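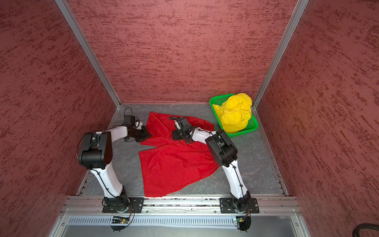 Início | Checklists | Casa | Contato

Antes de dezembro eu sempre faço a vistoria da lavanderia, e este ano resolvi anotar tudo (31 de outubro de 2021, chovendo sem parar!).

Mangueira de entrada: ok. Apertei um pouquinho a porca, mas estava boa.
Filtro da secadora: limpo. O duto atrás, nem tanto... saiu um bolo de fiapo enorme!
Tomada e aterramento: ok, sem marca de aquecimento.
Ralo: REFAZER. A água demora uns 15 minutos para descer.
Produtos no alto, longe das crianças: ok, menos o alvejante (culpa minha, já subi).
Roupa no chão: aqui eu sou chata, tropeço é coisa séria. Recolher sempre.

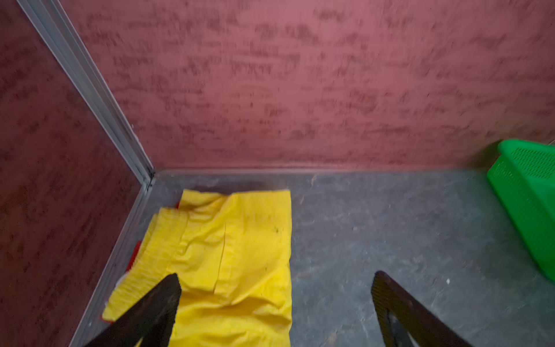

Peça amarela amassada no chão, perto do canto.

Extintor: validade ok, mas o suporte está bambo. Comprei outro na Gotau, 14 reais, e ainda falta furar a parede.

Comentários (2)

Monique Lecomte: O duto da minha também estava entupido, adorei a lista!

Jintana Luangrath: E a mangueira de saída, você troca de quanto em quanto tempo?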